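4. 会議室とデスクの予約設定

4.1 拠点を登録する

Werentの管理画面で、コワーキングスペースの拠点ごとに予約のルールを決めます。設定できるのは管理者権限のあるアカウントだけです。

1. 左メニューの「拠点」を開き、「新規追加」を押します。
2. 拠点名と住所を入力します。拠点名は会員アプリにそのまま表示されます。
3. 受付時間を入力します。深夜をまたぐ場合は、終了時刻の横の「翌日」にチェックを入れてください。
4. 「保存」を押します。

注意:保存後に住所を変更すると、発行済みの請求書の表記は変わりません。再発行が必要なときは7章の手順に従ってください。

4.2 デスクの区分を作る

デスクは「固定席」と「自由席」の二つの区分で管理します。区分は後から変更できますが、予約が入っているデスクは変更できません。先に予約を移動してください。

1. 「拠点」から対象の拠点を選び、「デスク」タブを開きます。
2. 「区分を追加」を押し、名称と1時間あたりの料金を入力します。初期値は400円です。
3. 一度に予約できる上限時間を選びます。

自由席の場合、開始から20分を過ぎてもチェックインがないと予約は自動で取り消されます。この時間は拠点単位で変更できます。

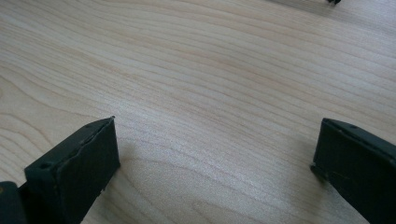 4.3 イベント利用の枠を設定する

ピッチイベントや説明会でフロア全体を貸し切る場合は、通常の予約とは別に「イベント枠」を作成します。

1. 「カレンダー」で日付を選び、「イベント枠」を押します。
2. 主催者名と利用時間を入力します。準備と撤収の時間も含めてください。
3. 保証金の欄に金額を入力します。不要な場合は空欄のままにします。初期値は3,000円です。
4. 「公開」を押すと、同じ時間帯のデスク予約が停止します。

注意:公開前に受け付けたデスク予約は取り消されません。対象の会員には、管理者から個別に連絡してください。

補足:毎週火曜日のように繰り返すイベントは、手順2の画面で「繰り返し」を選びます。終了日を入れないと、枠は2か月先まで作成されます。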